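How do you keep the rim of a bathroom sink clear when there's no cabinet?

Aled Hughes

We moved into a place in November with a big white rectangular sink and a freestanding tub next to it. No vanity, no medicine cabinet, nothing on the wall. Everything ends up on the rim of the sink: cups, a bottle, whatever the kids were using. Every time I want to wipe it down I have to move it all to the tub and then put it back. The rim is wide enough to hold things but they get knocked into the basin. I'd like to avoid drilling because the wall has a pipe on it and I don't know where the rest of the plumbing goes. Budget is small. What do other people do?

Mererid Watkins

I have almost the same setup. What worked for us was deciding what is allowed on the rim and putting the rest somewhere else. We allow 2 cups and one bottle. Both cups go on the left side, away from the faucet handle, so you don't hit them when you reach for the water.

Everything else went into a narrow rolling cart from Aretti. It cost me 37 dollars and fits beside the sink. Top shelf is toothpaste and soap, middle is hair things, bottom is cleaning supplies. Check the width before you order. Mine sticks out a little past the sink and I bump it at night.

For wiping, I do it last thing in the evening. Cups off, damp cloth along the rim from the back to the front, dry cloth around the base of the faucet, cups back. If you leave water at the back edge you get a chalky line, and that takes vinegar to get off. Test the vinegar on a small spot first and keep it off the chrome.

Chin-lung Chow

Get a shelf.

Carmela Bermúdez

He said he doesn't want to drill. There are tension pole shelves that go floor to ceiling, but measure the ceiling height first, and they only hold steady if the floor is level.

I agree with Mererid about limiting what stays out. I'd add a board across the tub. Ours is plain wood with a coat of oil and it holds shampoo and a towel when nobody is bathing. It also gives you a place to set the sink things while you wipe, so you aren't putting toothbrush cups down inside the tub.

Small stuff is the real problem in our house. Sticks, blocks, hair ties, bath toys. I hang a mesh bag on the door handle and anything small left on the rim goes in there before bed. The kids know where to look now, and the sink takes me a minute or two to clean.

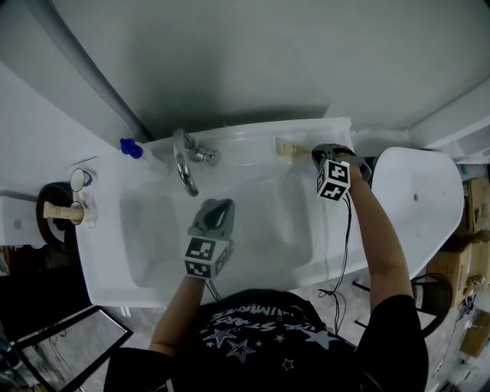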